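Interim report to the Kunetti Fund, second period
Project: close-range grasping of lidded household containers
Prepared by Lilla Major, Kandville lab
26 October 2026

Short one this time, full tables come with the annual report. Sending before the budget call so you have the main numbers.

Where we are. Data collection for the second period is finished. 2575 grasp attempts logged, 2204 of them usable after cleaning. The rest dropped for the usual reasons: wrist stream out of sync with the joint log, operator stop, wrong object label. Rowena Dagdag rewrote the sync check in May and the drop rate went down a lot after that, so most of the losses are from the early sessions. We are not planning to re-record them.

Main result. The question in the proposal was whether a policy can keep using the wrist camera in the last bit of the approach, when the object is too near to be in focus. Our first-period policy froze the wrist input at that point and finished blind. New one (we call it Plimcombe in the repo, no deep meaning) keeps the input on and is trained on the blurred views directly, no sharpening step. On the held-out set it picks the right grasp height under the lid more often than the frozen version, and the gain is biggest on round tubs. On boxes there is hardly any difference. Per-object breakdown is still being checked by Rowena, please don't quote it yet.

What did not work. We spent too long on deblurring. Two versions, both looked nicer to us on screen and neither helped the policy. Dropped. Also the depth estimate from the wrist view alone is poor on glossy walls, the highlights pull it off by enough to matter. Now using arm pose plus the wrist picture together and that is holding up.

Labels. 195 close-range views were hand marked for lid edge, body and background. Slower than expected – at this distance the lid edge is a gradient, and two people will put the line in different places. We switched to marking a band with an upper and a lower limit. Agreement is much beter and the training code takes the band as is.

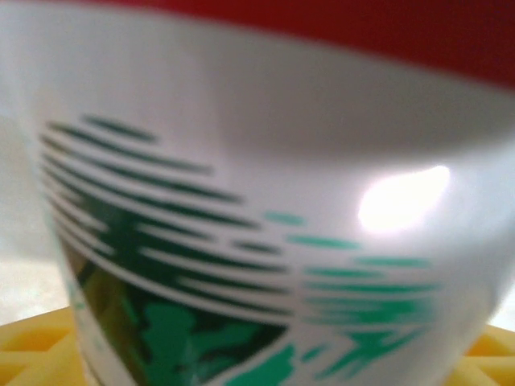

Photo: wrist camera, Kandville lab / Kunetti Fund project

Typical of what the policy gets in the close-range part. The red lid and the white body are easy to tell apart by color even with no crisp edge between them, and the darker gray band under the lid is the cue we want it to lean on. The glare patch on the right is the kind of thing that broke the depth estimate. Printed graphics are a mixed bag: the green stripes give some texture to track, but a policy trained on too few designs latches onto the print and ignores the rim. We now hold out whole designs for testing, not only single attempts.

Delays. The replacement wrist cable from Dudás came late and we lost bench time. No cost effect, we used the gap for labeling. The milestone for the release of the dataset moves back, new date to be agreed with you on the call.

Next period:
– finish the per-object tables and the write up
– clear lids and white-on-white containers (expect these to be bad)
– 3 repeat runs of the final policy with different seeds, one is going now
– clean the label tool enough that other people can use it

Spending is in line with the plan apart from storage, where we went over becuase we kept the raw wrist video. Would like to move the unspent travel money to cover it. Rowena has the form ready and can send it as soon as you say yes.

Lilla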